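Cluler – colaciones por radio en un aeródromo pequeño

LÉEME de la versión 2

Hola, y gracias por pasar por aquí. Cluler es una colección de 1.000 intercambios de radio entre pilotos y torre, en español, transcritos a mano y etiquetados según si la colación (el "readback" de toda la vida) coincide con lo que se había autorizado. Empecé con esto en un mes de noviembre bastante feo, con niebla casi todas las mañanas y muchas horas de café en el bar del aeródromo, y se me fue de las manos.

Si vuelas, ya sabes de qué hablo: el controlador dice una cosa, el piloto la repite, y entre medias se pierde un QNH, se cambia una pista por otra o alguien contesta "recibido" y se queda tan ancho. Casi siempre se corrige en la siguiente transmisión. A mí me interesa el resto.

Qué hay dentro

Cada registro es un intercambio completo, desde la primera llamada hasta que los dos dejan de hablar del asunto. Los campos son estos:

id – un identificador sin significado, no intentes ordenarlo por fecha
fase – rodaje, despegue, circuito, aproximación o pista libre
texto_torre – lo que dice el controlador
texto_piloto – lo que contesta el piloto
etiqueta – una de las cinco de abajo
corregido – sí o no, según si alguien cazó el error dentro del mismo intercambio
notas – texto libre, a veces vacío, a veces demasiado largo (perdón)

Las etiquetas son 5: correcta, incompleta, errónea, ausente y dudosa. La última la metí en la versión 2 después de discutir mucho conmigo mismo. Hay colaciones en las que el piloto se come media palabra y, según cómo tengas el día, oyes "mantengo" o "entrando". Prefiero que lo veas marcado como dudoso a que te fíes de mi oído.

De dónde sale

Las grabaciones son de la frecuencia de Ongate, un campo con una sola pista asfaltada, una escuela de vuelo bastante activa (Ait Brahim) y algo de tráfico privado los días buenos. La escuela y la torre me dieron permiso por escrito para transcribir y publicar el texto. El audio NO se publica y no lo voy a mandar por correo, por favor no me lo pidáis más.

Como buena parte del tráfico es de alumnos, hay muchísimas tomas y despegues y muy poca ruta. También hay más errores de los que encontrarías en un aeropuerto comercial. Si entrenas un modelo con esto y luego lo pones a escuchar un área terminal grande, te va a ver fallos hasta en la sopa.

Cómo se transcribió

Transcribimos 3 personas. Ismael Magalhães hizo la primera pasada de casi todo el rodaje y es quien más sabe de fraseología de los tres; yo me quedé con circuito y aproximación, y una instructora de la escuela que prefiere no aparecer revisó los casos raros. Cuando no había acuerdo lo escuchábamos juntos, y si seguía sin haberlo, etiqueta dudosa y a otra cosa.

Algunas reglas que seguimos, por si quieres ampliar la colección con lo tuyo:

Los números van como se dicen. "Uno cero uno ocho" se queda así, nada de 1018. Es incómodo para buscar, ya lo sé, pero si el piloto dice "mil dieciocho" quiero que se note.

Las muletillas se conservan. Los "eeeh" se escriben siempre "eh", con una sola e, aunque duren media final.

Las transmisiones pisadas se marcan con [pisada] en el punto donde empieza el solape. Si no se entiende nada después, se pone [inint] y se acabó.

El inglés que se cuela (que se cuela, vaya si se cuela) se deja en inglés. Hay bastante "roger" y algún "final number two" suelto.

Las matrículas están sustituidas por indicativos inventados, siempre el mismo dentro de un intercambio, nunca el mismo entre dos intercambios. O sea que no puedes seguir a un avión durante la mañana. Es a propósito.

Cómo cargarlo

Viene en un único CSV separado por punto y coma, UTF-8, con cabecera. Nada exótico. Si lo abres con una hoja de cálculo, indícale el separador a mano, que las notas están llenas de comas.

Para validar el archivo uso Flerngate, un script mío que va en la carpeta utiles. Comprueba que no haya etiquetas fuera de la lista, que todos los intercambios tengan texto de torre y que ningún indicativo se repita donde no debe. Se queja mucho con las tildes y en la mayoría de los casos tiene razón.

Para qué NO lo usaría

Para evaluar a pilotos o controladores concretos, desde luego. Tampoco para sacar estadísticas de seguridad de nada: los intercambios están elegidos, no son una muestra al azar. Tiré a la basura horas enteras de frecuencia tranquila y guardé las mañanas entretenidas. Si calculas un porcentaje de errores con este archivo y lo pones en una diapositiva, me va a doler.

Sí me parece útil para practicar fraseología (en la escuela lo usan así), para probar detectores de discrepancias en texto o para estudiar cómo habla de verdad la gente cuando tiene las manos ocupadas.

Problemas conocidos

El campo fase falla a veces en los frustrados: unos están en circuito y otros en aproximación, según quién transcribiera. Lo unificaré.

Hay intercambios en los que corregido dice "no" y en realidad la corrección llegó más tarde, en otro intercambio. El archivo no los enlaza. Me encantaría, pero habría que rehacer los id desde cero.

"Autorizado" y "autorizada" aparecen mezclados y los he dejado como se oyen.

Cambios

Versión 2: etiqueta dudosa, campo notas, revisión completa del rodaje y un montón de erratas que me señalasteis por correo (gracias, en serio, algunas eran de vergüenza).

Versión 1: la primera. No la uses, tenía la codificación rota y las eñes salían hechas un cuadro.
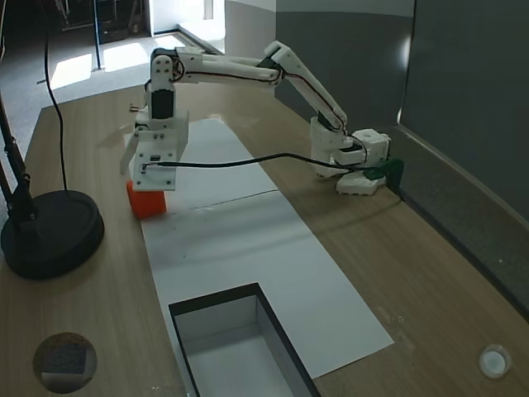
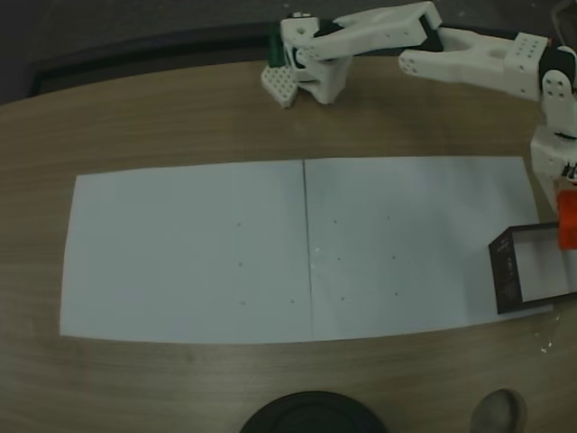 Licencia y contacto

El texto es de uso libre para investigación y enseñanza, citando Cluler y el número de versión. Si quieres usarlo en un producto, escríbeme antes y lo hablamos; tengo que consultarlo con Ait Brahim. Las erratas, mejor por el buzón de incidencias del repositorio, con el id delante – así las encuentro a la primera. Contesto tarde, sobre todo si hace bueno para volar.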